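3.2 Where packaged snacks are kept in the home

Reading time: 10 min 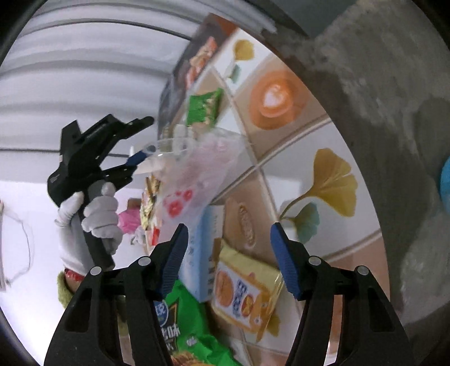 Figure 4. Packaged snacks kept against a tiled wall.

Settimio Mazza objected, when he read an early draft of this section, that a snack corner should not be called storage at all. In his view storage means a place chosen in advance, and snacks collect wherever there is a free bit of wall. We kept the word, but his point shaped how we coded the material. A household was recorded as having a snack place if the people living there could name it without looking, whether or not anyone had ever chosen it.

Of the 72 households in the Flimau survey, 7 could name no such place. The rest named one or more, and between them they listed 1342 separate packages over the January visits. A package was entered once, on the day it was first listed, and was not entered again if it moved to another room. Multipacks were entered as one item until opened. After that each inner packet got its own line, and this accounts for several very long household lists.

Three kinds of packaging behave differently. Cartons and boxes stand up by themselves and tend to go to the back, where they act as a support for other things. Soft bags do not stand unless something holds them, so they lean on the boxes or lie across them. Small packets fill what is left. Figure 4 has all three kinds in one place: an upright light blue and white carton, a gold-yellow biscuit package lying at a tilt beside it, and a small green packet at shelf level. A tan box rests against the wall behind.

Hanging was less common than we expected from the pilot in Serra, but the households that did it were firm about it. A hanging bag stays in view and does not get crushed. It also takes up wall that would otherwise go unused. One respondent hung anything that had been opened and left sealed items on the shelf, so that the wall told the family what to finish first. Another hung only what the children were allowed to take without asking. In Figure 4 a translucent bag with a red flower or cherry print hangs near the middle, and a dark snack box hangs higher up.

The wall itself came up in the interviews more than we had planned for. Glossy tile was liked for wiping down, and disliked by people who had tried to fix hooks to it. Where the tiles carried printed pictures, as with the ginkgo leaves and the coffee cup in Figure 4, some respondents said they tried to leave the pictures showing and had given up within weeks. We did not ask about decoration in a regular way, so this is reported as a remark and no more.

We also asked who puts things away. In most homes the person who shopped did the first placing, and everyone else did the moving. Later moves were small - a packet pushed to the front, a box turned so the name could be read - and were rarely remembered at interview. The diary sheets picked up more of them. For this reason the counts of moves in Section 4 use the sheets only. The Julteo coding scheme, which we used for the first ten homes, has no code for turning an item in place, and we added one.

Comments (3)

Flitinance: We hang the opened ones too. Clothespins work better than hooks if the wall is tile.

reader, Serra: Did you separate sweet from salty? In our house they are on different shelves and mixing them causes arguments.

Settimio Mazza: Still not convinced by "storage," but the rule about naming it without looking is fair. Was a car glove box counted?

Last updated: Feb 3, 2026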